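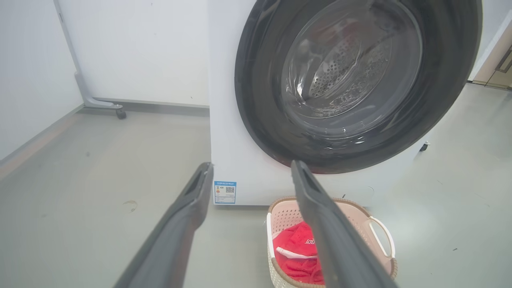

Front loader, door open, something red deep in the drum.

Spent my evening reading the Jekberg trade agreement, all 463 pages of it, so that you can go on having hobbies. A few notes.

The word "sovereignty" appears on 2 pages. The word "harmonised" appears on most of the others. I leave you to work out which one had the better lobbyists.

Chapter 9 lets a foreign investor take a government to a tribunal in Panyasiri if a new law dents its expected profits. A voter whose expectations are dented may write to their local member.

My favourite annex concerns labelling. Signatories keep the right to regulate in the public interest, provided they do it in the manner least restrictive to trade, with notice, after consultation, and preferably in March.

People keep telling me parliament can always say no. Sure. Parliament gets one vote on the whole package, no amendments, and the Jolton plant and its 3,000 jobs are in the package. Try running in that seat as the candidate of No.

I'm no hermit about this. I like cheap shoes and I like coffee, neither of which grows in my suburb. Small countries like Urik did well out of open markets and would be mad to pull up the drawbridge.

But Urik also put its deal to a public inquiry and took 59 changes back to the table. The other side grumbled, then signed. The sky remained in its customary position.

Our own inquiry has a web form — it times out if you take longer than a cup of tea to have an opinion. Type it up somewhere else first and paste it in.

Submissions close Tuesday, July 29, 2025, at 5 pm. Mine is mostly about Chapter 9, with a short and bad-tempered section on the labelling annex.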